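26th June

Slept badly again, so naturally I spent breakfast reading about sleep, which I already know is the worst thing to do about it. Fionnuala swears by the Skuvdale method. She has been on it since May and says she feels like a new woman, though when I met her at the pharmacy she was yawning so widely I could see her fillings. I didn't say anything. She has lent me the workbook and I promised to give it a fair trial.

The workbook is 11 chapters long and the first 4 of them are about the man who wrote it. He used to be tired. Then he was very tired. Then he went to a lake. I have no objection to lakes but I would like to know what he did there, and as far as I can make out the answer is that he went to bed at the same time every night and stopped drinking coffee after lunch. My grandmother could have told him that without the lake. She'd have thrown in a slice of toast.

Chapter five is where the counting starts. You begin at 1,000 and go down, breathing out on the even numbers. I tried it last night. I lost my place somewhere in the nine hundreds and got so annoyed about it that I sat up and put the light on. Then I wondered whether you are supposed to go back to the beginning or carry on from a number you think is near enough. The book doesn't say. I looked through the whole chapter for it, at whatever hour that was, which can't have helped.

There is also a tea. Of course there is a tea. It's made by Clamitz and comes in a tin with a moon on it, and the workbook mentions it so often that I went looking for some small print at the back, and found none. Fionnuala gave me two bags in an envelope. It tastes like a hedge. I drank the whole cup and was up at three for the obvious reason.

What bothers me is how everything works for everyone. Lieven stopped eating cheese in the evening and now sleeps like a log. Yamuna bought a heavy blanket, and she sleeps like a log. Haoran did nothing at all except turn his clock to the wall, and he says it fixed him in 10 days – he was very exact about the 10. I asked if he'd been sleeping badly because of the job, and he said well, yes, and I asked when the job had ended, and he went quiet and then said that was a coincidence. Maybe it was. I'd just like one person to tell me they tried something, stuck to it, and it did nothing whatever. There must be thousands of them lying awake.

I suppose they don't write workbooks.

Did go for a walk at lunch, down past the Segers bakery and along as far as the Clatudham bridge, because daylight before two o'clock is in chapter six and it is the one piece of advice I can't find anything wrong with. Nice out. Somebody has finally cut the verge. Bought a loaf and a bun and ate the bun on the bridge. Felt fine, felt wide awake in fact, though by four I was nodding over the gas bill.

I have started the sleep log as instructed. You give each night a score for "restfulness" and another for "ease," and I can't tell the two apart, so I've been putting the same number in both columns. Last night a 4 and a 4. The trouble with scoring it yourself is that you're asked first thing in the morning, when I'd give anything a 4. Fionnuala's scores go up every single week in a straight line, I've seen the page. I am fond of her, but I've never known anything about a human body go in a straight line.

One more complaint and then I'll stop. The book says no screens after nine, and then on the very next page tells you to listen to the bedtime talks, which are on the website. So at half past nine I was at the screen, being told by a soft voice to step away from it.

Wasted the rest of the evening on the laptop in any case.
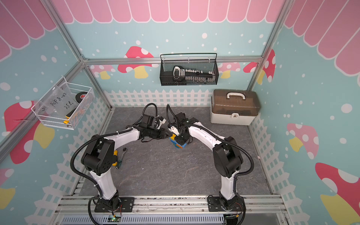
Herman called at ten, and according to him I'm going at this all wrong, the method is beside the point and what people need is to believe in something for a few weeks, so I should quit picking holes in the workbook and just do what it says. He added that he takes the tea himself and has no idea if it does anything and doesn't care to find out.

I told him that was a placebo. He said fine, then he'd had a good night's sleep on a placebo, and how had I slept? I didn't have much of an answer to that. Still, it seems to me that if believing is the active part, they might charge less for the tin.

And I don't think I can do it to order. I can follow instructions. I can drink the hedge and go down from 1,000. Believing in it is another matter, especially with Haoran's coincidence sitting there in plain view.

Told Herman I'd carry on until the workbook is finished and then give it back whatever the log says. He'll hold me to that. Second tea bag is still in the envelope. I'm going to have it earlier this time, seven at the latest, and see about the three o'clock business.

Must ring the gas people tomorrow, the reading on the bill can't be right.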